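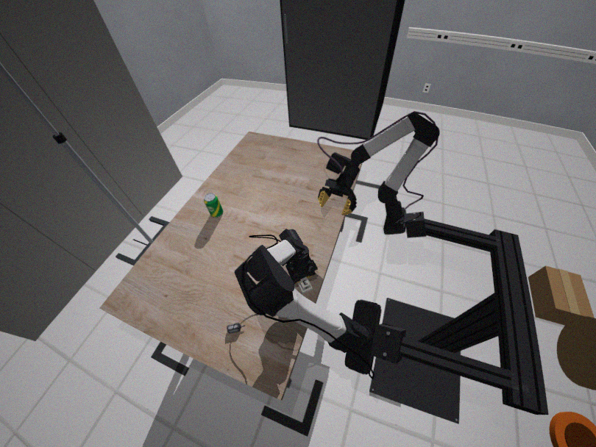
How to Oil a Wooden Tabletop
Posted 1st November in Floors and Furniture
1,302 views

An oiled tabletop needs a fresh coat now and then. How often depends on how much it gets wiped, how much sun it gets and what people put down on it. A kitchen table may want oil twice a year. A table in a spare room can go much longer.

These steps are for a solid wood top that already has an oil finish, or for bare wood. They do not work on a top with varnish or lacquer on it. The oil can't soak in and will sit on the surface as a sticky film.

Check what finish you have

Put a few drops of water on the top in a spot that doesn't show much and leave them for ten minutes. If the wood under the water goes darker, the finish is open and will take oil. If the drops stay in beads and wipe off with no mark, it's either a sealed finish or an oil finish that is still in good shape.

To tell those two apart, rub the underside near an edge with a cotton swab dipped in rubbing alcohol. Shellac and some lacquers will go soft and tacky. Varnish usually won't react, but you can often see it as a smooth layer that fills the pores. If you run a fingernail across an oiled top you can still feel the grain a little.

The underside doesn't always have the same finish as the top. If the two look different, do the swab test again on the top, close to a corner.

What you need

Mild dish soap and two buckets
Several cotton rags with no lint (old T-shirts are fine, sweatshirts are not)
Sandpaper in medium and fine grades, and a sanding block
A vacuum with a brush head
Hardening oil for furniture. I use Garnel Clear, but any tung or linseed blend sold for tabletops will do
A white scrub pad. The Wieser ones hold up well
Disposable gloves
A metal can with a lid, for used rags

Don't use olive oil or other cooking oils. They never harden and they start to smell after a while. Mineral oil is all right for cutting boards, but it washes out of a table quickly.

Step 1. Clear and wash

Take everything off the table. Wash the top with warm water and a little dish soap, using a rag that has been wrung out hard. Go with the grain. Follow with a rag and plain water from the second bucket, then dry with a towel.

Let the wood dry overnight. In damp weather give it two nights. Wood that still feels cool to the back of your hand is probably not dry.

Step 2. Deal with marks

White rings are usually moisture in the finish. They often come out in the sanding step without special treatment. Black rings go deeper, and come from water and metal together, such as a wet can or a cast iron pot left standing. Sanding may lighten them. If not, oxalic acid wood bleach is the usual fix, and you should follow the directions on the package closely and keep it off your skin.

For small dents, lay a damp cloth over the spot and touch it with the tip of a hot iron for a few seconds. Lift, look, and repeat. The fibers swell back up if they were only pressed down. Cut fibers won't come back, so leave scratches for the sandpaper.

Step 3. Sand

If the old finish is just dull, fine paper is enough. If there are stains or rough patches, start with medium and finish with fine.

Wrap the paper around the block and sand with the grain in long strokes. Sand the whole top the same amount, even if only one spot is bad. A single sanded patch will take more oil than the rest and show up as a different color. Round over the sharp edges lightly with one or two passes — oil wears off a sharp edge first.

Vacuum the top, then wipe it with a barely damp rag and wait until it's dry.
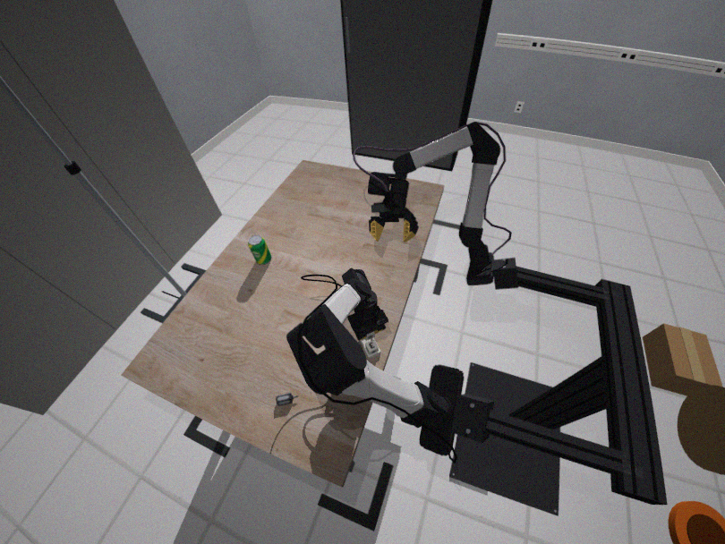 Color is the thing to decide before you open the can. Every oil darkens wood somewhat, and linseed turns it more yellow as the months go by. On a dark top this doesn't matter. A light, grained tabletop over a white tiled floor, like the one in the picture, is where a yellow shift would be easiest to notice, with all that white right next to it. For a pale top I would pick a clear or white-tinted oil and try it on the underside first. Leave the test patch for a day and look at it by a window before you commit to the rest. If it's too warm, a white-tinted oil such as Idham Pale can be mixed into the first coat, stirred well and often so the pigment doesn't settle.

Step 4. Put on the first coat

Work in a room that is close to 70 degrees with a window open. Cover the floor. Oil on tile wipes up easily, but oil in the grout lines is hard to get out once it has hardened.

Stir the oil. Don't shake it. Pour a small puddle on the wood and spread it with a rag or the white pad, working along the grain from one end to the other. Use enough to make the whole surface look wet. Watch for dull spots in the first few minutes and add a little more there. End grain at the two short edges will drink more than the rest.

Step 5. Wipe off

After 30 minutes, wipe off all the oil that hasn't soaked in. Use clean, dry rags and change them as soon as they feel damp. Wipe until a fresh rag comes away nearly clean. Most bad results come from skipping part of this step. Oil left on the surface dries into a gummy layer, and it will hold every crumb and fingerprint.

Check again an hour later. Open-pored woods like oak and ash can push small beads of oil back up, and these need wiping too.

Step 6. Repeat

Let the first coat dry for a full day. Rub it lightly with the dry white pad, wipe off the dust, and put on a second coat thinner than the first. A table already in fair shape is done at this point. Bare wood needs up to 4 coats, each one thinner, with a day between them.

You can use the table gently after the last coat has dried for two days. Keep water, hot dishes and tablecloths off it for two weeks.

Used rags

Rags soaked in hardening oil can heat up and catch fire by themselves if they are wadded up or left in a pile. Put them in a metal can filled with water and close the lid, or spread each one out flat outdoors, away from anything that burns, until it is stiff. Check with your local trash service about how to get rid of them.

Day-to-day care

Wipe spills when you see them. Clean with a damp rag and soap made for oiled wood, and stay away from spray polish with silicone in it. Silicone gets into the pores and makes later coats of oil pull away in little craters.

Put something under cold drinks in summer. Turn or shift anything that stays in one place for long, such as a lamp or a fruit bowl, so the wood around it changes color evenly.

I do my own table in May, when the windows can stay open all day.

Related pages
Stripping old varnish from a table
Clandalmont oak: a buyer's notes
Cleaning grout on a white tile floor
Fixing a table that rocks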